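4.2 Where folding happens

Households in the Gendcombe sample rarely folded laundry in the room where it was dried. Of the 101 homes that kept a diary, only 7 reported using the same room for both. In the others the load was carried to a bed, a sofa, a dining table or a kitchen counter, and the choice was made mostly by what happened to be clear at the time. We had expected the bed to lead by a wide margin, as it did in our pilot interviews in Drikholm. It came first, but hard surfaces at waist height were close behind it, and in homes without a separate laundry room they were ahead.

Participants gave two sorts of explanation. The first concerned the body. Folding on a bed means bending, and people who folded more than one load at a time mentioned their lower back. The second concerned the cloth. A bedspread grips a knitted garment and makes it hard to slide or turn, while a smooth top lets a shirt be pulled straight from one side. Several people said they disliked smooth tops for the same reason: a shirt pushed flat on the left would creep away on the right, and thin cotton knits slid off the edge when a sleeve was left hanging over it.

4.3 The shirt before the first fold

Most written instructions for folding a T-shirt begin with the garment face down and flat. In the diaries this starting position took up much of the work. A shirt comes out of the basket twisted, often with one sleeve easy to find and the other caught up in the body, and the person has to find two points to hold before anything else can be done. We call this stage "opening" and coded it separately from folding proper. Figure 3 shows a T-shirt at this stage, on a dark surface with a white-veined marble pattern; one short sleeve can be made out by its stitched hem, and the rest is still bunched. 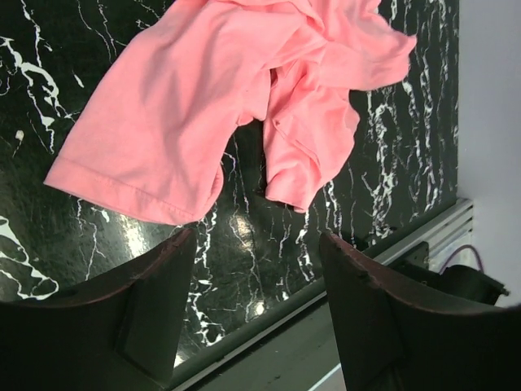

Figure 3. A pink T-shirt before flattening.

Kanyarat Onsri objected, when an early draft of this section was circulated, that opening should not be treated as a stage at all. In her view people who fold a lot pick a shirt up by the shoulders and give it one hard shake, and the shape is there before the cloth touches the table. What we were coding, she argued, was the habit of people who put the garment down too soon.

Her point is partly borne out by the diaries. Of the 855 T-shirts logged, 729 were shaken at least once before being laid down, and the diary keepers who described themselves as quick folders nearly always did so. The shake did not remove the stage, though. It worked well on heavier shirts and poorly on thin ones, where the sleeves tended to stay turned in or stick to the side seam. Participants then laid the shirt down and drew the sleeves out by hand, usually starting with whichever one they could already see. We have kept opening as a separate code and added a note on whether a shake came first.

The hem of the sleeve came up more often than we expected. Three participants in the follow-up interviews, held in November, said they looked for it before they looked for the collar. It is a doubled edge with a row of stitches, so it can be felt as well as seen, and it gives a firm place to pull without stretching the knit. The bottom hem of the shirt was used in the same way. The collar was mentioned mainly by people who hang their shirts — for them it is the part that has to end up in the right place.

4.4 Color and surface

We did not set out to study color, but the diaries contain many remarks on it. Dark shirts on dark tops were described as hard to square up, particularly in the evening under a single ceiling light. Light or bright shirts on a dark top gave less trouble. Patterned tops drew mixed comments. One household in the Metwally group had replaced a plain counter with a strongly veined one and reported that crumbs and lint no longer showed, so it now had to be wiped before every load as a matter of routine. Another kept an old white sheet in a drawer and spread it over the counter first, which also stopped the shirts from sliding.

These remarks were volunteered and we have not tallied them. The Tirkwood diaries, which used a revised form with a line for the surface and its color, are treated in Section 5.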